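4 min read

Bench notebook, Sterkbridge shared workshop
25 Aug 2018

Picked up where I left off in July, meaning I spent the first hour finding where I left off in July. The handwriting in the last entry is mine but the confidence belongs to somebody else. "Linkage basically done," it says. The linkage was a drawing and a bag of bushings.

State of things now: the hand-held gripper is together. Two fingers, printed black arms, brass bushings pressed in at the pivots, foam on the gripping faces. Camera rides on the tool so we get the same view every time. Themba Radebe is calling the whole thing Ndlovu, and has started writing it on parts bins, so I suppose that's its name.

Bushings first. The holes came off the printer tight, as usual, and I reamed them by hand, as usual, and one of them went in crooked, as usual. Pushed it out with the drill press (drill off, quill as a press, scrap of oak underneath) and got it back in straight on attempt 2. Do not use the bench vise for this. The jaws aren't parallel and haven't been since before my time. I think the vise dates from 1911 or would like us to believe so.

Play at the fingertips is better than the old version with plain screws through plastic. I can still wiggle it if I go looking for a wiggle. Decided to stop looking.

Wian Ntuli asked why I'm bothering with a hand-held one when the arm is the point. Because the arm is still in pieces on the Mustuvau shelf waiting for a gearbox, and I'd like to find out what the fingers are bad at before I bolt them to something with more torque than me. Also I can carry this one over to the table and get on with it. He said that sounded like an excuse, but he had a go with it for most of the coffee break.

Test object is the sock. We went through bolts, a tape roll and a block of pine in the first ten minutes, and all of those are easy if your fingers close at all. Fabric is where it gets humbling. Come in high and the pads close on air. Come in low and the tips plow the thing along the table like a very small snowplow. The trick, as far as I have one, is to come in shallow with the tips barely clear of the wood, go for a fold, and squeeze later than feels right.

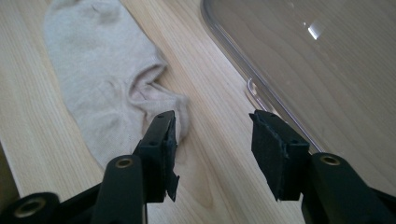
Toe end is the easier approach so far. The cuff lies flatter and gives the pads less to get hold of. I wrote down "grab the lump" as the official procedure and Themba has asked me to come up with something better before we show it to anyone.

Foam. The pads are the weak part and I knew it when I glued them. Both are ragged along the bottom edge, and the left one has a flap of foam hanging down under the finger that gets to the table before anything else does. On the right the top corner is peeling too. I cut them with a dull blade, which can't have helped, and then left them slightly proud of the fingers because I thought extra foam meant extra grip. It means extra foam. Next set gets cut flush at the bottom, with a new blade, and I'll wipe the faces with alcohol before gluing like the tin says.

Thought about trimming the flap in place and decided against it. If I start fixing things halfway through a run I won't know what I've measured. (I may not know anyway.)

Went looking for better foam in the offcuts from the Harnau job. There's a dense gray one that looks promising and a pink one that sheds. Someone has labeled the pink one GOOD. Took the gray.

Plan for the next session is 30 grabs on the old pads exactly as they are, then the same again on new ones, same sock, dropped fresh from elbow height each time so I can't arrange it to suit myself. Wian wants 100 of each. Wian is welcome to come and do 100 of each.

Clear plastic container stays on the table as the second object. Expect trouble finding the rim by eye on the video, with the wood grain showing straight through the thing. Might put tape on the rim. Might first see how bad it is without.

To do:
- print one spare finger, same orientation as the others
- ream bushing holes before fitting anything, check square with the pin
- cut new pads from gray foam, flush at the bottom
- mark the closed position on the handle so we all squeeze to the same place
- chase the gearbox (Themba)
- new blades. Write it on the board this time
- reprint the left arm if the crooked bushing works loose again

Swept up. Handle is back in the Ndlovu bin, sock is in there with it.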